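Bistholm District Reconstruction Council
Minutes of the May meeting, council annex, Zistside

Present: Tobias Brannigan (chair), Sławomir Zawadzka (ceasefire monitoring office), delegates for Ríos and Curno, clerk.
Apologies: delegate for the river wards.

The chair opened the meeting at 9:15 a.m. The minutes of the previous meeting were approved with one correction to item four, where "withdrawn" was replaced by "redeployed."

1. Return of displaced households

The clerk reported that 2,524 people are now registered as returned to Bistholm and the surrounding villages. Registration at Curno remains behind because the local office opens only in the mornings. The Curno delegate asked that a second registration desk be set up before the harvest. Agreed.

The Ríos delegate noted that 142 households are still living in the school buildings. Classes cannot resume on the upper floors until they are rehoused. The chair asked for a list of vacant municipal housing from each delegate.

2. Ceasefire line and checkpoints

Sławomir Zawadzka presented the monitoring report. No heavy weapons were observed within the buffer zone during the reporting period. Small-arms fire was heard near the Curno quarry on two nights, and both parties have been asked for a written account. The eastern checkpoint is to remain open until 8 p.m. — an hour later than before — on a trial basis.
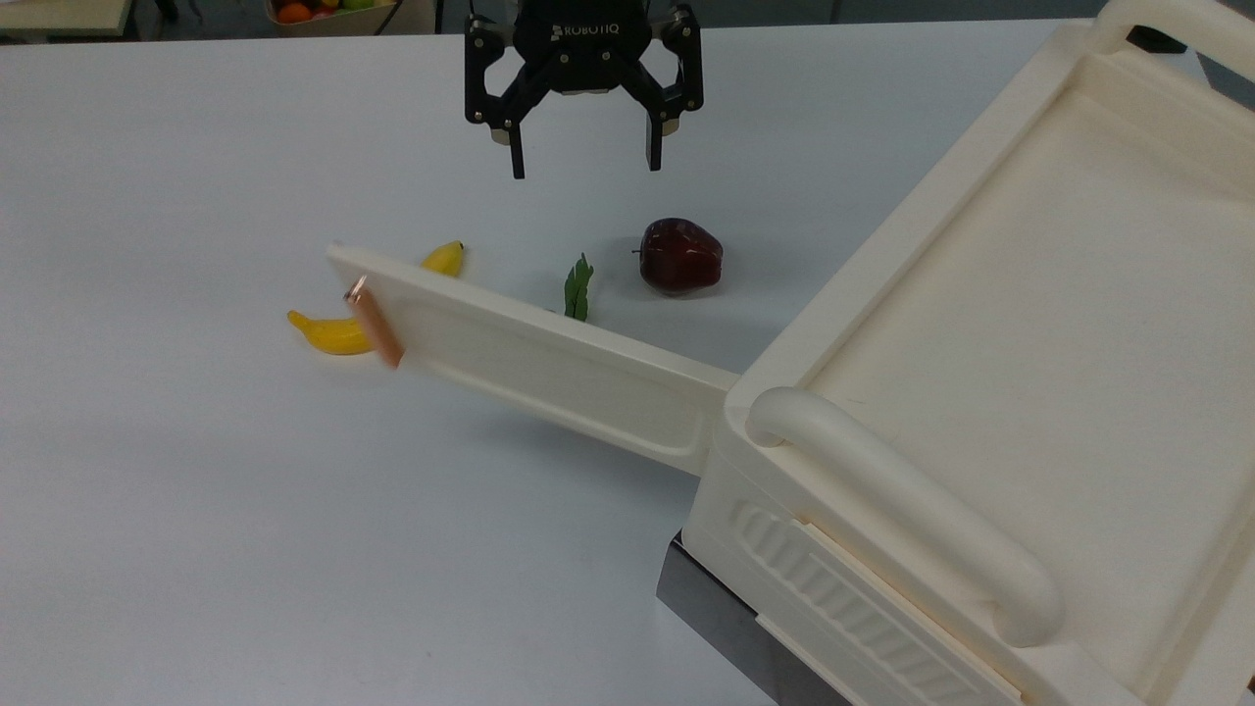

The Ríos delegate objected that the later closing time had not been discussed with residents of the checkpoint road. The objection was noted. Mr. Brannigan proposed that the trial go ahead and be reviewed at the next meeting. Carried, with Ríos abstaining.

3. Mine clearance

Clearance of the lower pasture has been certified. The upper pasture and the track to the pumping station remain closed. Warning signs along the track are missing in several places and will be replaced from the existing stock. The council has received 222 claims for livestock and crops lost to mines or shelling. Payment will follow the order of filing.

4. Winter fuel

Around 300 fuel vouchers were left over from last winter. It was agreed that these remain valid.

The meeting closed at 11:40 a.m.

Comments

curno_resident: The desk was promised last fall too. Which building will it be in?

M. from the checkpoint road: Trucks until eight at night and we read about it in the minutes.

hillfarm: Please post the claims order so people can see where they stand.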